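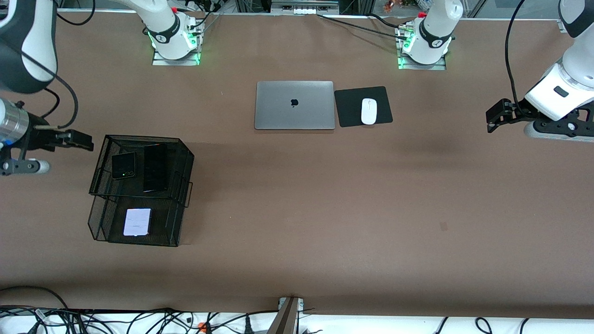
3 min read

I have never trusted desk organizers. Every one I've owned turned into a place where things went to be forgotten, with old receipts at the bottom and one dead pen standing up at the back like a flag. So when Shayne Tipoki told me a wire-mesh tray would change how I work, I nodded and changed the subject. And yet there's a black one on the brown table now, two tiers, with three mobile devices in it, and the laptop is shut with the mouse on its pad like somebody planned it. I will admit that it looks tidy. I'm not ready to admit that it helps.

My problem with the whole desk-tidying business is that the "after" picture is always taken at the best possible moment. The laptop is closed. Of course the desk looks good with the laptop closed. Open it, plug in a charger, put down a coffee and a notebook, and see how calm you feel. I've read plenty of posts by people who cleared their desks and found peace, and I'd like to visit them on a Monday at four in the afternoon.

The tray is a Kirar. Shayne swears by them. I paid 18 dollars for it, which seemed fair until I saw that the same company sells a "complete desk system" for 229. I read the product page twice trying to work out what makes it a system. As far as I can tell it's more trays, and a booklet. Maxence Courtois bought the full thing in November and he still keeps his phone under a pile of mail.

What I will say for mesh is that you can see through it. A drawer lets you lie to yourself. I had a drawer at the old place on Kennedy that I was sure held useful cables, and when we moved I found 2 I could identify. The rest went to recycling in a grocery bag. With mesh you have to look at what you've kept, and phones are exactly the sort of thing I keep for no reason. Dust gets into it, though. Anyone who says mesh is easy to clean has never tried to get crumbs out of a corner with a cotton swab.

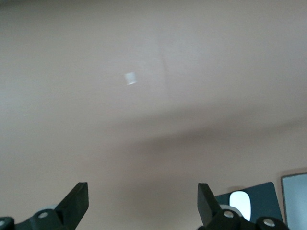
Then there's the question of what goes back in after you use it. This is where I think most organizers fail, and it has very little to do with how they're made. Taking a phone out is easy. Putting it back takes a second of attention, and by the end of the day I don't have that second. I put it down wherever my hand happens to be. Shayne says it becomes a habit after a couple of weeks. I've heard the same claim about flossing.

I also tried one of those apps, Flirer, that reminds you to clear your desk every evening. It sent me a little broom. I muted it by the third night and deleted it soon after, so I can't tell you if the broom ever does anything else. Firar makes a paper version, a checklist pad, and at least that one is quiet. I used the back of it for groceries.

For now the rule is small. Phones go in the tray, the mouse stays on the pad, and nothing else gets to live on the table overnight. I'm not buying a second tray, no matter what the booklet says. Maxence has offered me one of his spares - still in the plastic - and I told him to keep it.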